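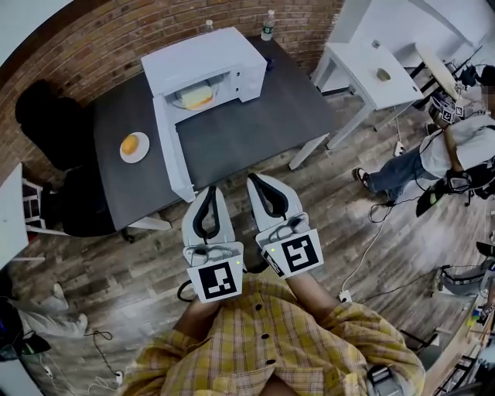
Does a new ball really swing more if you keep one side shiny from the first over?
Only a little. For the first few overs the upright seam does most of the work, and the shine starts to matter once the other side has roughed up.

girnar_end
Posted 20 May 2022
I keep hearing the opposite at our club. Our captain, Lajos Fülöp, has the whole side polishing from ball one like it's a religion. We bowled 29 overs on Sunday league matting and I saw it move maybe twice. Anyone have real proof that early polishing does anything?

seamup93
Define "move". Half the swing people claim to see from mid-off is the batter playing down the wrong line. I'd want a view from behind the arm before I believed any of it.

NoemiPap
I open the bowling and I disagree with the first answer. If you let both sides go dull in the first 3 overs you never get that shine back. Polishing early isn't for the early overs, it's for later.

girnar_end
OK, but on matting the ball gets chewed up all over anyway. Lajos had a nice shiny side at the start and by the drinks break it looked like a potato.

vuvatus_slips
Matting is a different game. We were all out for 93 at Vörös last September and their quick had a ball with no shine left on either side. He just hit the seam and it nipped off the mat. That's not swing, but try telling our top order.

seamup93
Right, and I bet half of them walked off saying it hooped.

vuvatus_slips
All of them did. Including me.

K. Borbély
People blame the clouds too. I've played under gray skies for years and had plenty of days when it went dead straight. Wrist position first, seam second, everything else a long way back.

NoemiPap
Wrist matters, sure. But "everything else a long way back" is too strong. Same bowler, same wrist, scruffy ball vs. one that's been looked after - I can feel the difference when I let go of it.

K. Borbély
Feeling it isn't the same as it happening. Did the keeper notice?

NoemiPap
She says yes. She also says I bowl quicker than I do, so take that how you like.

girnar_end
So what do I tell Lajos? He wants one person in charge of the ball for the Totell game and I think he has me in mind.

seamup93
Take the job. Keep one side dry, rub the other on your pants, and don't expect much before over 15.

girnar_end
Fine. Still not convinced, but I'll do it.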